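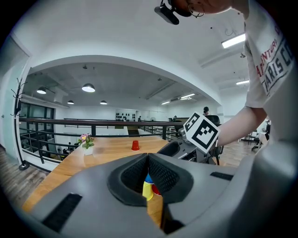 # Nesting cup

A **nesting cup** is a drinking vessel shaped so that one unit fits inside another of the same size for most of its height. The form depends on a tapered wall: the outside diameter at the base is smaller than the inside diameter at the rim. Nesting cups are made in plastic, glass, enamelled steel, paper and coated fibre, and are used in catering, schools, camping and the home. Sets in which each cup is a different size, usually sold as toys, are also called nesting cups, but are treated separately under *graduated cup set*.

## Terminology

The terms *nesting* and *stacking* are often swapped in everyday use. In the trade, a nesting cup sits mostly within the cup below it, while a stacking cup rests on the rim or shoulder of the cup below and adds nearly its full height to the pile. A straight-sided tumbler can stack but cannot nest. The exposed height added by each extra cup in a nested pile is called the *pitch* or *nesting height*. A bundle of nested cups is a *sleeve* when wrapped and a *column* when loose.

## Geometry

### Taper

Wall angle is measured from the vertical. A shallow angle gives a cup that holds more for its footprint and is harder to tip over, but the contact area between nested walls is large and the cups tend to jam. A steep angle releases easily and nests closely, at the cost of a narrow base and a high centre of gravity when full. The same taper, known in moulding as *draft*, lets the finished cup be drawn off the core of the mould.

### Stops

If two tapered cups meet only along their walls, the upper cup wedges into the lower one under load. Most designs avoid this with a stop, a feature that carries the weight of the column before the walls touch. Common types are:

- an internal ledge near the base, on which the foot of the upper cup rests;
- a step below the rim, found on many canteen tumblers;
- vertical ribs on the inner wall;
- a rolled rim deep enough to seat on the rim below, typical of paper cups.

The position of the stop sets the pitch. Reusable cups usually have a greater pitch than disposable ones, as their walls are thicker and air has to reach the inside surfaces after washing.

### Venting

Two smooth, closely fitted cups trap air or water between their bases. When they are pulled apart the trapped space expands, its pressure falls and the outside air resists separation. Ribs and interrupted ledges leave a path for air and prevent the effect. A film of water at the rim can close an otherwise adequate vent, so wet cups may hold together where dry cups of the same pattern do not.

## Materials

**Polypropylene** is widely used for reusable household and school cups. It is light, takes colour readily and tolerates hot drinks, though it scratches and may hold odours. **Polystyrene** is stiffer and can be made glass-clear, but cracks when flexed. **Melamine** resists scratching and was long favoured by canteens; it is unsuited to microwave ovens. **Toughened glass** nests well when fitted with a step, but uneven loading can chip the rim. **Enamelled steel** is durable, although the enamel wears where stops make repeated contact.

Single-colour mouldings are normally tinted by adding masterbatch, a concentrated pigment in a carrier resin. Mixed-colour sets come from the same tool, with the resin changed between runs, so that cups of different colours share the same dimensions and nest with one another.

## Development in canteen supply

The Plirkska tumbler, a tapered plastic cup with four internal ribs, was adopted by several school suppliers and is often cited in discussions of canteen ware. Its early version had no base ledge and was withdrawn after complaints of jamming. The revised tool placed the stop 13 mm above the inner floor.

Tatu Rugemalira, writing in the catering bulletin *Ritside*, compared column behaviour across 235 cups drawn from canteen stock. Rugemalira found that worn stops accounted for most jammed pairs, and that cups from mixed production runs jammed more often than those from a single run. The study recommended that replacement cups be kept in separate columns until the older stock was retired. A reply by Mac an tSaoi in the November issue questioned the method, noting that the force used to part the cups had been judged by hand.

## Storage and handling

Columns of reusable cups are generally stored base-up on a clean, dry surface, or rim-down in a wire basket. Storing a single cup inverted keeps dust from the interior. Cups should be air-dried before nesting, as moisture held between the walls encourages mould and mineral marks. 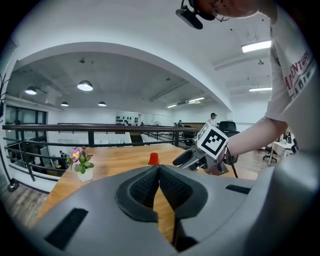

*A small red cup on a light wooden table, with a potted plant to the left.*

Jammed plastic cups can usually be freed by a slight twist, or by squeezing the outer cup to break the contact line. For glass, cool water in the inner vessel and warm water around the outer one will open a small clearance. Boiling water should not be used - the sudden change in temperature can fracture the glass.

Transport packing is governed by pitch rather than by total height. The Prendness carton, used for bulk plastic cups, holds 481 units in its smallest-pitch configuration; a larger pitch reduces the count in direct proportion along each column.

## See also

- Draft (moulding)
- Graduated cup set
- Stacking chair
- Tumbler (glass)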